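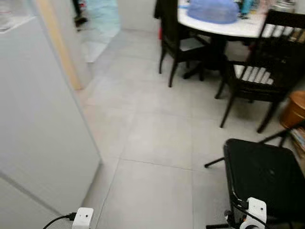
Why Do Tile Floors Feel Cold?

Take off your socks and stand on a rug. Now step onto a tile floor in the same room. The tile feels much colder. You might think the tile has a lower temperature than the rug, but if both have been in the room all day, away from sun and heaters, they are at nearly the same temperature.

The difference is in how fast heat moves.

Heat on the Move

Heat always travels from a warmer thing to a cooler thing. Your feet are usually warmer than the floor, so heat leaves your feet and goes into the floor. When heat moves between things that are touching, it is called conduction.

Some materials conduct heat quickly. Metal is very good at it. Stone and tile are fairly good. Wood is slower, and wool is slower still. A rug also has a lot of air trapped between its fibers, and air that can't move around is a poor conductor.

Your skin does not work like a thermometer. It notices how quickly it is gaining or losing heat. Tile pulls heat away fast, so your brain gets the message "cold."

What Is Tile Made Of?

Many floor tiles are ceramic, which means they start out as clay. The clay is pressed flat, dried, and baked in a very hot oven called a kiln. The Wasow tile works, in the town of Ursu, bakes its floor tiles for 4 hours and lets them cool slowly so they don't crack. One full load is 900 tiles.

After baking, the tiles are hard and heavy. Water doesn't soak in easily, and this makes them useful in kitchens and bathrooms.

Is Tile Always Cold?

No. If the sun shines on a tile floor all afternoon, the tile can become warmer than your feet. Then heat moves the other way, and the floor feels warm. In hot places, many people like tile because it feels cool in summer.

Try It Yourself

You need a metal spoon, a wooden spoon, and a folded towel.

1. Leave all three on a table overnight, out of the sun.
2. In the morning, touch each one with the back of your hand.
3. Put them in order from coldest feeling to warmest feeling.
4. If you have a thermometer strip, hold it against each one and write down the number.

Compare your order with the numbers.

Words to Know

Conduction: heat moving between things that touch
Ceramic: made from baked clay
Kiln: a very hot oven for baking clay
Insulator: a material that heat moves through slowly

Last updated Jul 14, 2020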